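# 조각 맞추기 퍼즐

**조각 맞추기 퍼즐**은 여러 개로 나뉜 조각을 정해진 틀이나 모양에 맞게 배열하는 놀이이자 그 놀이에 쓰는 도구를 가리킨다. 그림을 잘게 나눈 직소 퍼즐, 기하학적 도형을 채워 넣는 도형 퍼즐, 유아용 꼭지 퍼즐, 입체 조립 퍼즐이 모두 여기에 들어간다. 한국어에서는 흔히 줄여서 '퍼즐'이라고 부르지만, 이 말은 낱말 퍼즐이나 논리 퍼즐까지 포함하므로 구분이 필요할 때는 '조각 퍼즐' 또는 '조각 맞추기'라고 쓴다.

## 역사

직소 퍼즐의 시초는 18세기 영국에서 지도를 나무판에 붙이고 국경을 따라 잘라 낸 교육용 지도로 알려져 있다. 초기 제품은 조각끼리 맞물리는 돌기가 없어 판을 조금만 건드려도 흐트러졌다. 값이 비싸 부유한 가정의 자녀가 주로 사용하였다. 19세기 말에 이르러 성인용 제품이 나왔고, 20세기 초에는 판지를 금형으로 찍어 내는 방식이 퍼지면서 가격이 크게 내려갔다. 1930년대 대공황기에는 미국에서 큰 유행을 이루었으며, 약국과 도서관에서 퍼즐을 빌려주기도 하였다.

도형 퍼즐은 이와 다른 갈래에서 발전하였다. 칠교놀이는 정사각형을 일곱 조각으로 나눈 것으로, 19세기 초 중국에서 유럽으로 전해져 널리 유행하였다. 정사각형 다섯 개를 변끼리 이어 붙인 펜토미노는 뒤집거나 돌린 것을 같은 것으로 볼 때 모두 12종이며, 20세기 중반 이후 수학 교육과 취미 수학에서 자주 다루어졌다.

## 재질과 제작

직소 퍼즐에는 판지가 가장 많이 쓰인다. 인쇄한 종이를 두꺼운 판지에 붙인 뒤 칼날이 박힌 금형으로 눌러 자른다. 나무 퍼즐은 실톱이나 레이저로 자르며, 레이저로 자른 조각은 단면이 갈색으로 그을리는 경우가 많다. 플라스틱은 유아용과 도형 퍼즐에 널리 쓰인다. 사출 성형으로 같은 치수의 조각을 대량으로 만들 수 있고 물로 닦기 쉽다. 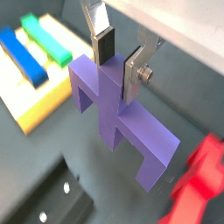 조각과 틀 사이의 틈은 난이도에 영향을 준다. 틈이 넓으면 조각을 쉽게 넣을 수 있으나 맞춘 뒤에 흔들리고, 틈이 좁으면 방향이 조금만 어긋나도 들어가지 않는다. 유아용 제품은 대체로 틈을 넉넉하게 두고 모서리를 둥글게 처리한다. 완구 제작사 노베붐(Novevum)의 설계자 브라니슬라프 콜라르시(Branislav Kolář)는 틀의 가장자리를 비스듬히 깎아 조각이 미끄러져 들어가게 하는 방식을 즐겨 썼으며, 이 방식은 같은 회사의 '그리르네로'(Grirnero) 연작에 적용되었다. 그리르네로 연작의 도형판에는 모두 185가지의 과제가 딸려 있다.

## 종류

- **직소 퍼즐**: 그림이 인쇄된 조각을 돌기와 홈으로 맞물린다.
- **도형 퍼즐**: 칠교놀이, 펜토미노처럼 도형 조각으로 정해진 윤곽을 채운다.
- **꼭지 퍼즐**: 조각마다 손잡이가 달려 있으며 영유아가 주로 쓴다.
- **입체 퍼즐**: 조각을 쌓거나 끼워 입체를 만든다. 소마 큐브가 대표적이다.

## 풀이 방법

직소 퍼즐은 가장자리 조각을 먼저 골라 테두리를 만든 다음, 색과 무늬가 비슷한 조각끼리 나누어 안쪽을 채우는 방법이 일반적이다. 하늘이나 바다처럼 무늬가 적은 부분에서는 조각의 윤곽을 기준으로 분류한다.

도형 퍼즐에서는 모양이 복잡하여 놓을 자리가 적은 조각부터 배치하는 것이 유리하다. 남은 빈칸의 넓이가 조각 넓이의 합으로 나타낼 수 없는 값이 되면 그 배치는 버린다. 컴퓨터로 해를 구할 때에는 되추적 알고리즘이 흔히 쓰인다.

## 교육적 활용

유아 교육에서는 도형의 이름을 익히고 회전과 대칭을 경험하는 교구로 쓰인다. 초등학교에서는 넓이와 둘레의 관계를 다룰 때 펜토미노를 활용하기도 한다. 카디르 알튼타시(Kadir Altıntaş)는 저서 《조각과 틀》에서 완성된 그림을 먼저 보여 주지 않는 수업 방식을 제안하였다.

## 대회와 수집

직소 퍼즐 대회는 개인전과 단체전으로 나뉘며, 정해진 그림을 완성하는 데 걸린 시간으로 순위를 매긴다. 시간 안에 완성하지 못하면 맞춘 조각의 수를 비교한다. 스타시프(Stasiv) 퍼즐 박물관은 422점의 조각 퍼즐을 소장하고 있고, 그 가운데 49점이 나무로 된 지도 퍼즐이다.

## 같이 보기

- 칠교놀이
- 펜토미노
- 소마 큐브
- 테셀레이션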